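4. Fitting the Pulent Seat Cover (Front Seats)

Applies to the Enmont wagon and the Enmont hatchback. Sport seats with the built-in headrest need a different cover and, in our experience, a different temperament.

Caution: If your seat has a side airbag tag, use only the cover with the open side seam. Never stitch, pin or tape that seam shut, however untidy it looks.

1. Slide the seat all the way back and take out the headrest. The release button is on the left post, where no thumb fits.

2. Vacuum the seat. Whatever you leave down there will be under you for years.

3. Pull the cover over the backrest from the top, then feed the 3 rear straps through the gap at the base.

4. Clip the straps under the seat. Keep your fingers out of the rails. The rails are sharp and hold grudges.

5. Put the headrest back and push until it clicks.

Note: Covers shipped in June came with 4 clips. The fourth is a spare.

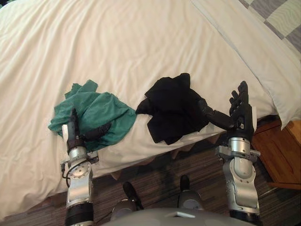
Washing comes up at nearly 500 miles for dog owners and considerably later for everyone else. Use cold water and no softener, and wash the cover by itself. Lay it out flat to dry, away from the heater. A cover left in a crumpled bunch, like the teal-green cloth on the near edge of the bed, will dry with creases you'll feel all the way to work. Smooth it by hand before refitting.

Missing clips: write to Stamatia Kourkoulas at the Pulent parts desk, before 9 a.m. if you want a cheerful reply.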